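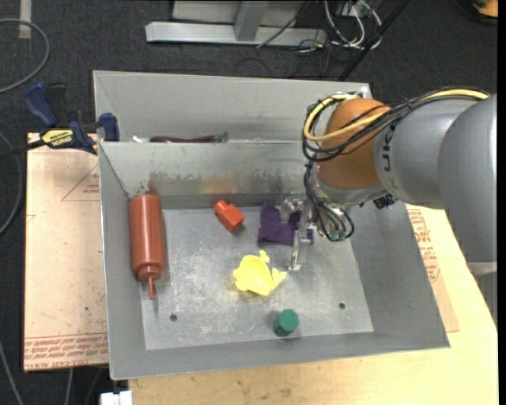

Home | Papers | Workshops | Notes | Contact
May 2022
Faisal Kakakhel, Durnwood Lab

4. Comparing the two grippers

4.1 Setup and object set

Both grippers were evaluated on the same arm, with the same controller gains and the same grasp planner, so that any difference in the results could be blamed on the fingers. The Fillberg is a parallel gripper with stiff fingers and a short stroke. The Eskildsen has compliant fingers, a longer stroke, and a data sheet written by an optimist. Objects were chosen to be unkind to both of them: a squeeze bottle with a thin tapered nozzle, a crumpled piece of purple cloth, a short green cylinder, and a bright yellow plastic bowl shape whose scalloped outline offers many places to put a finger and few good ones (Figure 3). The bin has sloping side walls in its front compartment, and the bottle's habit of lying lengthwise against one of them proved more instructive than anything we had planned.

Figure 3. The bin during a gripper trial, metal fingers down in the front compartment beside the yellow object.

4.2 Procedure

We ran 792 grasp attempts, split evenly between the grippers. An attempt counted as a success if the object was lifted clear of the divider and held for 3 seconds. Objects that were lifted, held, and then flung were counted as successes under this rule, which we wrote before we had seen any flinging. Between attempts the objects were returned to the bin by hand and stirred. Closing force was fixed for each gripper after a tuning session in January, and we resisted the urge to touch it again.

4.3 Results

On rigid objects away from the walls, the two grippers were hard to tell apart. Near a wall they parted company. The Fillberg's stiff fingers often touched the slope before they reached the object, at which point the Atorgate controller reported a contact event and stopped, quite pleased with itself. The Eskildsen bent, slid down the slope, and usually got a finger under something. Sometimes it was the something we had asked for.

Cloth reversed the order. The stiff fingers pinched a fold and kept it, while the compliant ones spread under load and let the fabric slip out during the lift. Lowering the lift speed helped a little and made the trials very dull to supervise. We also widened the planner's wall margin for the Fillberg, which cut the false contacts and left it with fewer grasps to choose from.

Last updated May 31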